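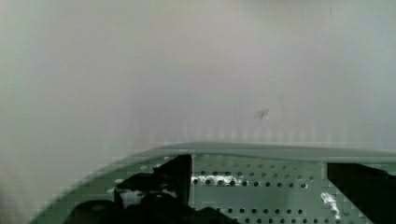
Re: [akstead-toys] Kitchen set 22 – what belongs in it?

To: akstead-toys
Date: 26 June 2018

I have the set at my place until the next swap, so I'll go through your questions in order. I cut the parts of your message that were only about the parking.

> The card for the kitchen set still says 661 on the front and
> 692 on the back. Which one do I write in the book?

Write 661. The 692 was for the old set with the tin cups, and somebody used the back of the same card when we ran out of blank ones in May. I have crossed out 692 on the card and initialed it. If you still have the Flarbridge copy of the list, please cross it out there too. The 22 on the lid is the shelf number and has nothing to do with either of them, so you can leave it alone.

> We got the set back from Flarbridge and my list doesn't match
> what is in the box. The list says "strainer, green" but I
> have a thing I would call a colander. Is it the same piece or
> did we get somebody else's?

Same piece. It is the pale mint-green oval one with a flat handle at each end and small holes in rows all over the basin. I would like to call it a colander from now on. "Strainer" got copied over from the Lukinura list, where it meant a flat thing with a long handle, and that went with the sand toys a long time ago. I've changed the word on my copy.

Please look at the holes when a set comes back. Modeling clay gets pushed into them and then dries. A round toothpick from the inside outward gets it out. Don't use a metal skewer on it. I did that with the previous colander and made some of the holes into slots. After that it goes in warm water with dish soap, and then it sits upside down on a towel overnight. If it goes back in the box with water under the rim, the whole box smells by the next swap.

> Also there's a spatula with slots. The list says "turner."
> And is the plate ours? I thought all our plates were yellow.

The turner is the spatula, yes. Green, with a slotted head. I left "turner" on the list and put spatula in parentheses after it.

The gray plate is ours. The yellow ones belong to the picnic set, and the family in Pumphrey had both sets out at the same time. If you find a gray plate in the picnic bag, send it over to me, and I'll send back any yellow ones.

> What about the food? The list only says "assorted food" and
> I have no way of telling if anything is gone.

I agree that this is no use. I put pieces out on the white table and wrote them down one by one, with the cookware first.
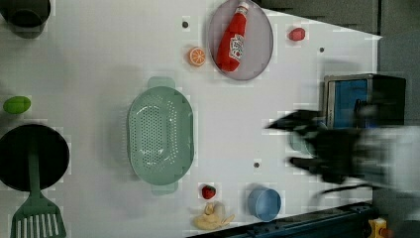 My new list starts like this:

Pot, dark gray
Frying pan, black, round
Spatula, green, slotted
Colander, mint green, oval
Plate, gray
Ketchup bottle, red with white cap
Orange slice
Strawberry with green top
Small green fruit (lime)
Small red round fruit
Pale yellow piece, see below

I wrote "small red round fruit" on purpose. Half of the families say tomato and the other half say apple, and we have had two notes in the box claiming the tomato was missing when it was right there. Same problem with the pale yellow piece. I have seen it checked off as a banana and as a chicken leg. If anyone remembers what the store called it, tell me and I'll put that. Otherwise it stays "pale yellow piece" and people can serve it as whatever they want.

The ketchup bottle has a white label with red lettering. Please don't soak it. Wipe it with a damp cloth and stand it up to dry. The label on the mustard from the old set came off in the sink and then it was just a bottle.

> Do you want everything loose in the box, or bagged? It came
> to me with the small food inside the pot and I nearly sent the
> pot out without checking.

Bagged, please. Food in the mesh bag with the drawstring, cookware loose underneath. The order I use is frying pan on the bottom, then the plate, then the colander, then the pot on its side at the end with nothing in it. The spatula goes in last along the long edge of the box. If you put it in first it ends up under the pan and the lid won't close flat. The mesh bag goes on top so that the first thing a family sees is the food, and they can count it before they leave.

I know the pot is a handy place for the strawberry and the lime. The trouble is that whoever checks the box at the Flarbridge end looks in the bag and not in the pot, and then I get a message.

> Last thing. Should the set go to Pumphrey next or back to the
> shelf? They asked for it but they had it not so long ago.

Shelf first. There is a family in Akstead who have been waiting for it since May and haven't had a turn yet. Pumphrey can have it after that, and they can have the picnic set in the meantime if the plates are sorted out by then. I will write both of them down on the waiting sheet so we don't end up promising it twice.

A few other things while I have the box open:

The lid is cracked at one corner. I put clear packing tape on the inside and the outside. It will hold for a while but please carry the box from underneath.

If you are washing the set, do the cookware and the food separately. The food pieces float and the pan doesn't, and things get stuck under it. I use a dishpan with a towel in the bottom.

The old card pocket has come unglued. The card is in a sandwich bag with the food for now. I have new pockets somewhere and will put one on before the swap.

Does anyone have a second mesh bag? Ours has a hole near the seam that is big enough for the lime. I sewed it up once already and it opened again right next to the stitches. A produce bag from the grocery store would do, the kind with the finer net.

I'll bring the box to the next swap with the new list taped inside the lid. If your copy of the old list is lying around, you can recycle it. The picnic set list needs the same treatment, but I don't have that one here, so whoever has it, please lay it out and write down every piece – "assorted" doesn't count.

akstead-toys mailing list
To leave the list, reply with "remove" in the subject line.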